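Rirumia to swap paper plates for washable dishes at community suppers

The town of Rirumia will stop handing out paper plates and foam bowls at its monthly community suppers starting in January. Guests will eat from washable dishes instead, and the dishes will be cleaned on site in the kitchen of the Ersoy Street hall.

The town council approved the change at its last meeting as part of the parks and recreation budget. The suppers are held 8 times a year, with a break over the summer and another in December. Attendance at the most recent one was 248, the highest since the program moved to the hall from the old firehouse.

Under the plan, the town will buy 405 place settings from Broso, a restaurant supply store on the edge of town. Each setting has a dinner plate, a bowl, a cup, and a fork, knife and spoon. The number was set to cover a full hall with enough left over for breakage and for second helpings.

The hall already has a commercial dishwasher, put in when the kitchen was rebuilt, but it has mostly been used for pots and serving trays. A plumber checked the machine last month and replaced a drain hose and two spray arms. The town expects the cost of extra water and soap to be lower than what it now spends on paper goods and trash pickup after each meal.

Trash has been the main complaint. Neighbors on Ersoy Street told the council in the spring that bags were being left beside the dumpster after suppers because the dumpster was full, and that raccoons were getting into them. The town added a second pickup, then began looking at ways to throw out less. 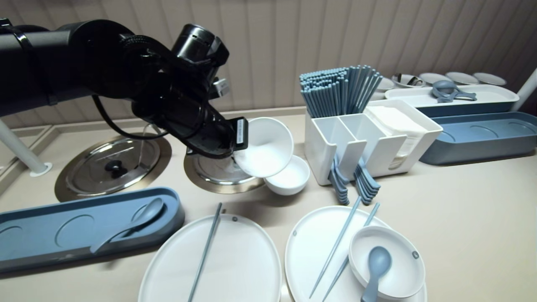 Storage took up a good part of the council's discussion. The hall's kitchen has one walk-in pantry, which is shared with the senior lunch program and the summer day camp, and its shelves are already close to full. Plates stack easily, but bowls are harder to store. A plain white bowl that fits inside another of its kind saves a lot of shelf space, and staff asked for that style over a wider soup plate with a flat rim. The cups will hang on racks along the back wall, and the flatware will be kept in bins that can go straight into the dishwasher.

The town will also build a new set of shelves under the serving window. That work is due to be finished before the first supper of the new year and will be done by the public works crew.

Guests will be asked to scrape their plates and carry them to a cart near the kitchen door. Food scraps will go to Plillora, the compost yard on the county road, which already collects from two schools in town. Meat and bones will be accepted. Paper napkins will stay in use and can go in the same bins as the food.

Some people at the meeting asked if the change would mean longer evenings for the kitchen crew. The recreation office said it would, at least at first. Cleanup now takes less than an hour, and the office has planned for two hours at the first few suppers. One more paid kitchen helper will be added to each shift, and the serving line will close 15 minutes earlier so that washing can begin while people are still eating dessert.

Takeout meals will not change. Guests who pick up dinner at the side door will still get it in a cardboard box with a lid. The office said takeout makes up a small share of the meals, mostly for people who work evenings or are caring for someone at home. Guests may bring their own containers if they are clean and have a tight lid.

The price of a supper will stay the same for adults, and children under five will still eat free. Groups that rent the hall for private events will be able to use the town's dishes for a flat fee of $50, paid along with the cleaning deposit. They will have to wash everything before they leave – or pay the town to do it – and will be charged for anything missing or broken.

The council will look at the costs again before the summer break. Leftover paper goods from the supper program will be used up at the town's outdoor events, where there is no place to wash dishes.

The January supper will be served from 5 p.m. to 6:45 p.m. The menu is baked chicken, rice, green beans and vegetable soup, with a meatless main dish on request. Parking is in the lot behind the hall, and the ramp entrance is on the north side.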